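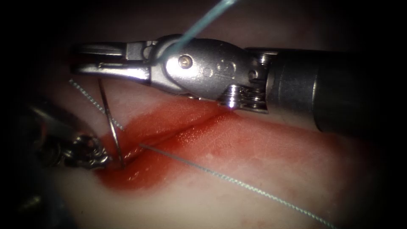 Suture length for practice closures

Zurkier
I'm working through wound closure on tissue and keep running short of thread before the last knot. How long do you all cut your strand for a running closure? I've been using 200 mm.

Ferkberg
200 is fine for a short wound with interrupted stitches. For a running one I'd start closer to 300. You can always trim it.

Uta
Disagree with 300. Extra thread drags over the tissue and gets wrapped around everything. I would keep 200 and take fewer, better spaced bites. Mine are 5 mm apart and I have enough left to tie.

Ferkberg
5 mm is too wide for me. The edges gap between bites, especially on soft tissue. I'd put up with the extra thread.

Zurkier
My edges gap too, mostly toward one end. Is that spacing or tension?

Sisodia
Could be either. Try snugging each bite before you start the next one. If you wait until the end and pull it all at once, the first few stay loose. Also keep the surface damp or it tears at the needle holes.

Uta
Agree on the snugging. Still not cutting 300.

Zurkier
Will try 300 first, then 200 with more care about tension.

Comments (2)

stitchbench: Colored thread helps a lot. Clear stuff is impossible to follow on pale tissue.

marl_432: I cut long and park the tail off to one side. Works for me.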